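Sorting small squishy toys and capsule stuff, how do you keep it from turning into one big pile? 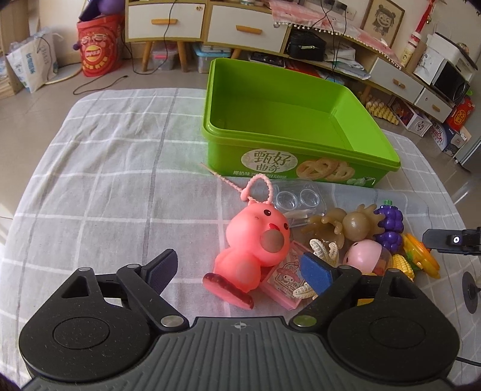
How often should I wash squeeze toys? Mine get linty and kind of sticky after a few weeks.

Once a month is plenty for most of them. Lukewarm water, a drop of dish soap, pat dry, then a little cornstarch if they still feel tacky.

OK so that part I sort of knew, the sorting is the real question. My daughter has squeeze animals, little play food (grapes, corn, fruit slices), capsule toys, and the keychain ones with long beaded cords that tangle round everything. I have one big green box. Everything goes in, then she dumps it all out on the table to find one thing. Every day. Do I split by type or by size? Is there a cheap way to do this, don't want to buy a whole shelf system. We're in Buvville so not many stores.
Danica Vrabec
Posted October 22, 2022

3 answers

Malou Hauksdóttir
By type. Kids dont think in sizes. Keep your big box and put smaller tubs inside it, lids off. Food in one, squeezy things in another, capsules in the third. I used old margarine tubs, 15 of them at one point which was too many, she just ignored most. Four is fine.

Beaded cords: take them off the toy if the clip opens, hang them on a hook. If it won't open, wrap the cord round a piece of card and tuck the end in. Also don't leave the squishy stuff touching hard printed plastic all summer, we did that in August and the color came off on a white one. Never got it out.

Engelbert Baumgartner
just get a bigger box

Steinar Vigfúsdóttir
Agree with Malou on type, not on lids off. Ours tipped over constantly. Zip pouches worked better for us, the mesh kind, 11 in a pack at Toltlow last time I was there. You can see whats inside so no dumping.

Toss the blister trays and cards the day you open them, they take up half the box. Unless she plays with them. Mine used a tray as beds for the tiny ones for like a year so that stayed. And check for split squeeze toys when you sort, once the skin goes they leak and everyting else gets gunky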